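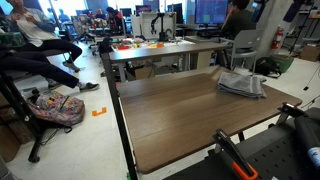
By Hanane Sqalli
September

I popped into the Skemport swimming baths this morning and there was a queue out of the door! The old pool on Henden Road is open again after 40 weeks of repairs, and you can now borrow a towel for free if you forget yours (I always do). Manager Ismail Berrada told me 219 people came through before lunch. Adults pay £4 a swim, and the early session starts at half six. I'm going back tomorrow, goggles and all.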